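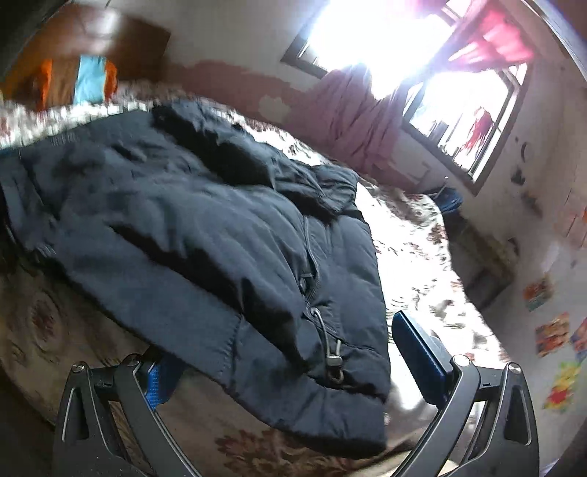

Dotard Customer Support, Hand Tools Team

Rana Hand-Held Gripper Kit: Frequently Asked Questions
Updated April 2022

What is the Rana kit for?
Rana is a hand-held gripper with a camera on it. A person carries it through a household task, such as folding clothes or making a bed, and the recording is used to train a robot arm to do similar work. No robot is needed while you record.

What comes in the box?
One gripper with two black fingers, a pair of blue textured grip pads already fitted, 2 spare pads, a charging cable, a memory card and a printed setup card. The camera is mounted at our Rirkdale shop before shipping.

How much does it cost?
The kit is $2,425. Shipping within the United States is included. Sales tax is added at checkout.

Can it handle thick clothing?
Yes. Padded jackets are among the harder items, and there are a few things to know. Open the fingers all the way before you reach in. Take hold of a hem or another edge, where the fabric can sit in the gap between the pads. Grabbing the middle of a quilted panel usually gives you a pinch of shell fabric that slips when you lift.

What about zippers, drawstrings and fur trim?
Keep the pads off zipper teeth, which wear the texture down. A hanging cord with a toggle can swing into a finger, so approach from the other side if you can. Fur trim is safe to grip but sheds, and the pads should be wiped afterward.

Do I need a studio or a plain background?
No. Ordinary bedrooms are fine, and so are patterned bedspreads, curtains and pictures on the wall. Leave the room as it normally is.

Does bright window light matter?
Glass may record as solid white. This is acceptable as long as the item and both fingertips are clear. If they are not, close the curtain partway or work from the other side of the bed.

Why do walls and window edges look curved in my recordings?
The lens is very wide. The Utora desktop software can correct the curve on export. The setting is off by default.

How long does the battery last?
A full charge gives 36 minutes of recording. Recording stops by itself at low charge and the file is saved.

How do I replace a grip pad?
Peel the old pad from the inner face of the finger, clean the surface with a dry cloth and press the new pad on for 33 seconds. You do not need to loosen the finger screws.

Can I return the kit?
Unused kits can be returned within 36 days of delivery. Orders placed in December can be returned through the end of January. Spare pads cannot be returned once opened.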